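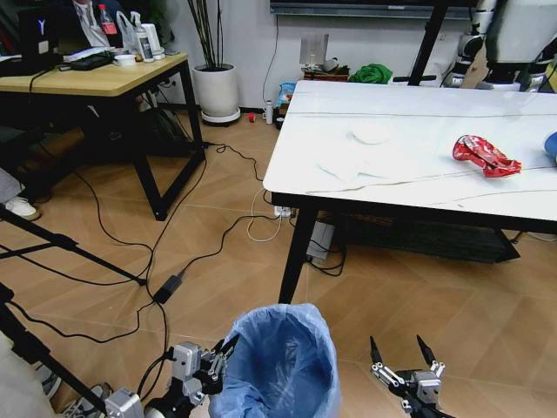

Pellska stock movement tables: data card

Pellska is a set of tables for testing reorder and returns rules in small retail warehouses. It was put together at Ekeo from the stock ledgers of the Tremanham depot, a homeware and furniture wholesaler's site. Quantities are in sale units unless the column name ends in _case.

Contents

movements.csv: one row per ledger line (receipt, pick, return, write-off, adjustment)
items.csv: 2712 item codes with supplier, case size and shelf group
suppliers.csv: 18 suppliers, with quoted and achieved lead times in working days
counts.csv: cycle count results, joined on item_code and bin

All files are UTF-8, comma separated, with a header row. Empty fields mean "not recorded". A zero is a real zero.

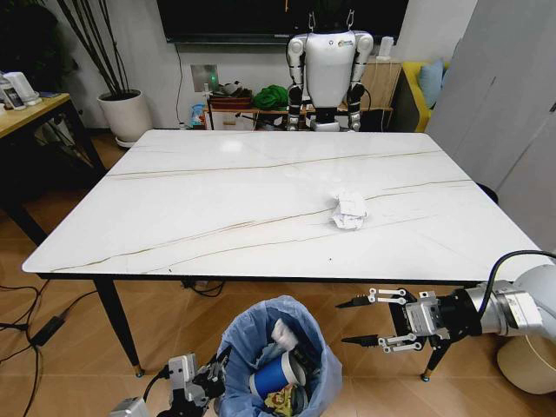
Category: Data preparation

Item codes were reissued in March, when the depot merged two catalogues. Old codes are kept in items.csv under code_prev. In 21 cases one old code maps to two new ones; these rows have split = 1 and should be left out of any per-item demand series.

Negative picks were turned into returns. Transfers between bins cancel out and were dropped. Supplier names were replaced with short keys. Prices are not included.

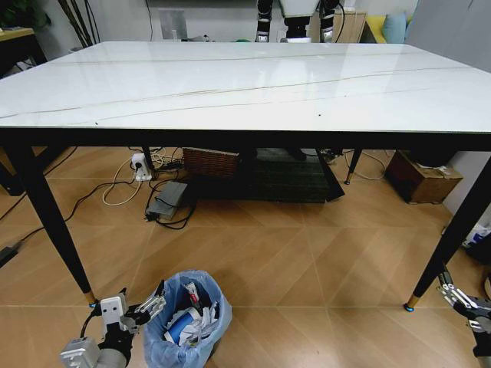

Known problems

Achieved lead time is measured from order release to first receipt, so part deliveries look faster than they were. The column last_receipt is filled for 110 orders only.

Stock-outs are not marked. A run of days without picks may mean no demand or no stock; check the closing balance first. Adjustments entered after 17:00 carry the next working day's date.

counts.csv has no rows for the bulk store.
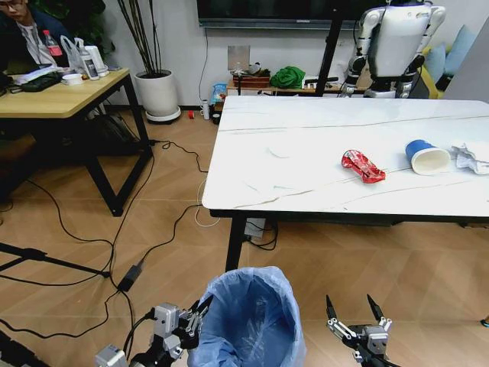 Maintained by the Maeng data group, Ekeo

Loading

Read item_code as text. Several codes start with a zero and most spreadsheet programs will strip it. Sort movements.csv by item_code, then line_no; the date column alone does not give ledger order.

Changes

0.3 added code_prev and split
0.2 corrected case sizes for shelf group F
0.1 first internal copy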